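Teaching bin picks by hand guiding or by remote: which one for mixed items?
Posted in Robot Teaching and Programming

Ott Jõgi
We have one arm picking household items out of a metal bin and I'm recording demonstrations for it. So far I have 400 picks, all made by hand guiding: I hold the wrist, move the gripper to the item, close it with a foot switch and carry the item out. Replay on boxes is fine. Anything round or soft goes badly. The gripper lands a little to one side and pushes the item away, or it closes on nothing.

I have been offered the use of a Giltomano remote handset and could redo the whole set that way. Before I spend October on that I would like to know if remote control gives better recordings, or if the problem is in how I am doing it. The items change every day and I shuffle the bin after every pick.

Cimetti
I have done both. Hand guiding is faster to learn, but your own grip adds force at the wrist, and near a wall of the bin you will push sideways without noticing. The arm flexes a little, the recording takes that in, and on replay nobody is pushing, so you end up off to one side. Boxes forgive it and bottles don't.

With the handset you don't touch the arm, so what you record is what the arm can do alone. The cost is depth. You will come down too early or too late for the first couple of days. Slow the last part of the approach to a crawl and stop above the item before you close. 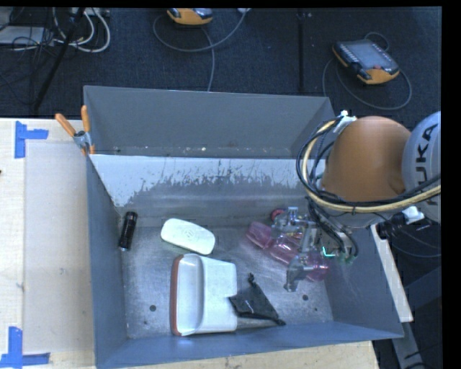
How do you pick up a bottle lying against the wall of the bin?

Turn the wrist until the fingers close across the narrow part of the body, then come down with one finger on the wall side first. If there isn't room for that finger, nudge the bottle toward the middle and record the nudge as part of the demonstration. Don't reach in and move it yourself, or the robot never learns what to do when it finds one there.

Two more things on the recordings. Keep the failed grasps in the file, but label them. And if you correct yourself halfway, leave the correction in. Ours got noticeably better at recovering after we quit throwing those out. Our set was 3,097 picks when we stopped, and I would guess the first few hundred did very little for us, so 400 is early to be judging anything.

Oyelaran
Just use remote. Hand guiding is for welding paths.

Dultiria
I wouldn't redo all of it. Check your tool weight setting first. If the payload is wrong, the arm drifts while you guide it and you fight it without knowing. Mine was set for the old gripper for 2 weeks.

After that, record a small batch of only round items with the handset and compare it with a hand-guided batch of the same items, same operator. For pouches and other cloth things, pinch a fold near the top and lift straight up before moving sideways.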